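4. Hanging framed pictures with the Gellen rail

4.1 Before you begin

The rail must be fixed to a sound wall. Plurkham does not accept liability for rails fixed to loose plaster. Read this section in full before drilling.

Each hook carries a load of up to 17 kg. Heavier pictures require two hooks, set at least 40 cm apart.
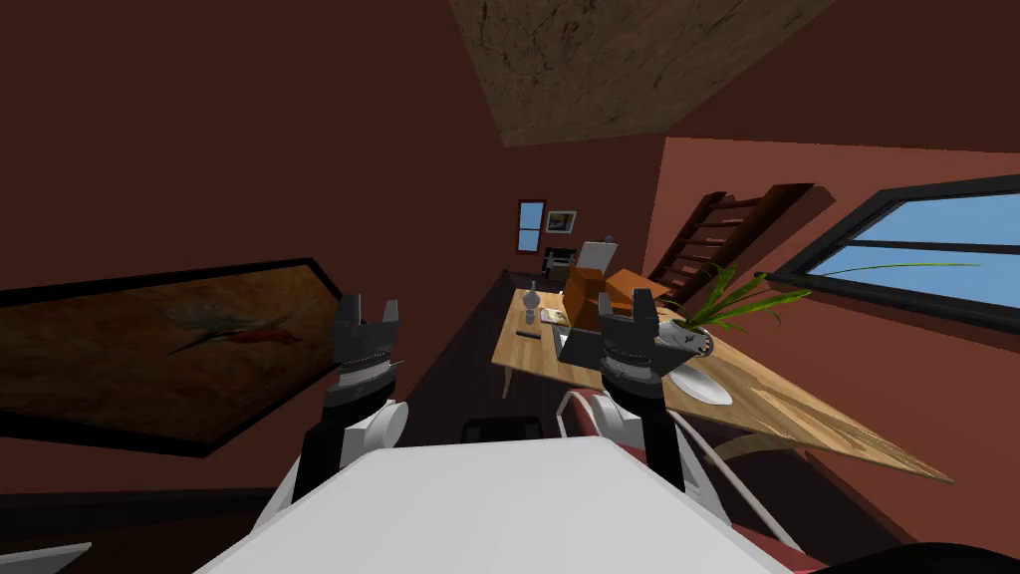
Check that the pack is complete. Missing parts may be ordered by quoting code 153 and the length of the rail, which is printed on the label.

Caution: Use a cable detector before drilling. Do not drill directly above or below a socket or light switch.

4.2 Fixing the rail

1. Mark a level line on the wall in pencil. Measure from the ceiling only if the ceiling is itself level.

2. Hold the rail to the line and mark the position of each screw. A rail 2,000 mm long requires five screws.

3. Drill the holes, insert the plugs and fix the rail. Do not overtighten the screws – the rail may bend.

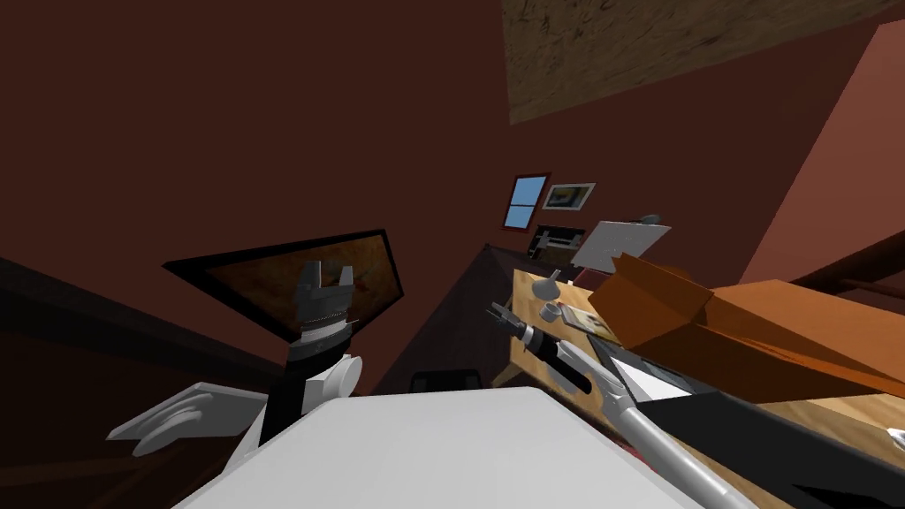

4. Fit the end caps. Hooks cannot be added once both caps are in place, so slide the hooks on first.

Note: The rail may be painted to match the wall. Allow the paint to dry fully before fitting the hooks.

4.3 Hanging and levelling

1. Attach the cords to the hooks and lower the picture into place. Large frames should be lifted by two persons.

2. Adjust the cords until the top of the frame is level. Pictures hung near a window should be kept out of direct sunlight.

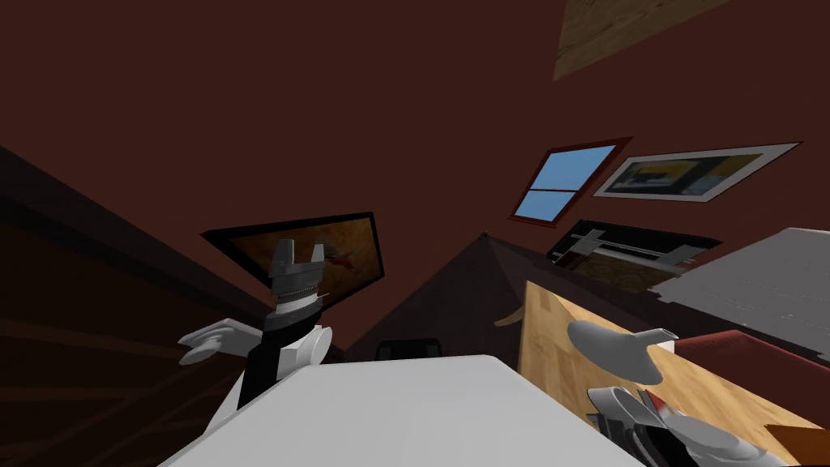 4.4 Care

Inspect the cords every December and replace any that are worn. Wipe the rail with a dry cloth – do not use solvents.

Issued 2019-11-05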